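3.2 Worktable, shelf and small items

All arrangement trials were carried out at one worktable in the Trindholm workshop. The table was chosen because its surface resembles a kitchen counter in height and finish, and because the striped butcher-block pattern makes small changes in item position easy to record. The shelf under study is a two-part unit: a pale panel that serves as the storage surface, and a pair of slim black side bars that border its short ends. Figure 3 shows the shelf on the table and the surroundings of the work area.
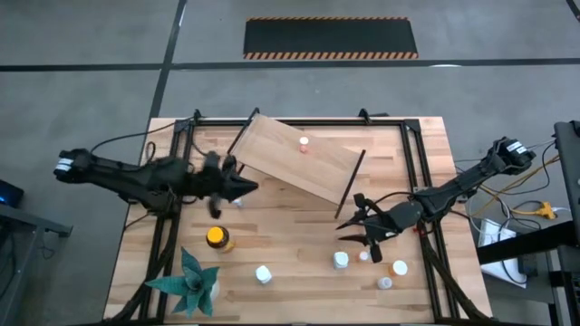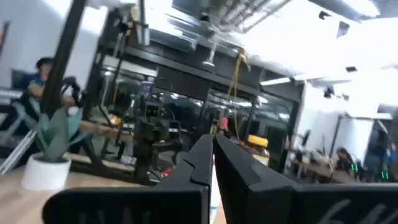 Figure 3. Storage shelf and its setting. First picture: the shelf panel at an angle on the worktable, with a small bottle standing on it and a group of small containers nearby. Second picture: a potted plant on a light wooden tabletop, with the glass partition of the room behind.

The shelf was not fixed to the table. In many homes, small countertop shelves are pushed aside during cleaning and are seldom returned to a position parallel with the wall. A fixed shelf would have removed this variation from the data. We therefore treated shelf angle as a factor and measured it against the back edge of the table at the start of each trial. Angles up to 30 degrees were accepted. Beyond that value, one corner of the panel came too close to the items waiting to be placed, and the trial was reset.

The items fall into two classes. The first consists of upright items with a small base, such as bottles with round caps. The second consists of low containers, which are stable on any flat surface but take up more of the panel for a given volume. The complete Gollska set contains 14 items across the two classes. Not all of them were used in every trial; the subset was drawn before the trial and written on the record sheet along with the shelf angle.

Each trial began with the items on the table surface in front of the shelf. Starting positions were drawn from a printed layout prepared by Krishnan, in which the table is divided into a grid and each item is assigned a cell. Two items were never assigned to the same cell. Low containers were permitted in adjacent cells, so that they formed a group, while upright items were kept at least one cell apart. This restriction was added after the pilot, where a bottle knocked over at the start often took its neighbors with it and left nothing useful to record.

The order of placement was free. A trial was complete when every item in the subset stood on the panel with its full base supported. An item that overlapped the panel edge was recorded as misplaced, even if it was stable. An item that touched a side bar was accepted. We considered a stricter rule, under which contact with the bar would also count as a fault, but dropped it - a side bar on a shelf of this type exists to keep items from sliding off the end, and penalizing its use would have been hard to defend.

3.3 Placement measures

Three measures were taken from each completed arrangement. Spacing is the shortest distance between the bases of neighboring items. Edge margin is the shortest distance from any base to the nearest long edge of the panel. Alignment is the angle between a line fitted through the item centers and the long axis of the panel. Alignment was calculated only for arrangements with three or more items, as a line through two items carries little information about order.

The measures were taken relative to the panel and not to the table. This matters when the shelf is turned. An arrangement that looks orderly along the table edge can run diagonally across a rotated panel, which wastes space at two corners and reduces the edge margin at the others. In the pilot this occurred mainly with the first item placed, which was set down near the middle of the panel and then acted as a reference for everything that followed. The position of the first item is reported separately in Section 4 for this reason.

Distances were read to the nearest millimeter. A total of 1000 readings were taken from the completed arrangements and checked against the record sheets. Readings that differed from the sheet were repeated once, and the second value was kept.

3.4 Room conditions

The room was left in ordinary use during the trials. Lighting came from the standard ceiling fixtures and was not adjusted between trials. Other work continued in the room, and people were free to pass behind the table. 

Sessions started at 9 in the morning and ended before noon. The panel was wiped with a dry cloth between trials. Caps were checked for tightness at the same time, as a loose cap changes the height of a bottle slightly and had caused two inconsistent entries in the pilot. The shelf and the item set were stored together in a Grikton crate between sessions, with the side bars left attached to the panel.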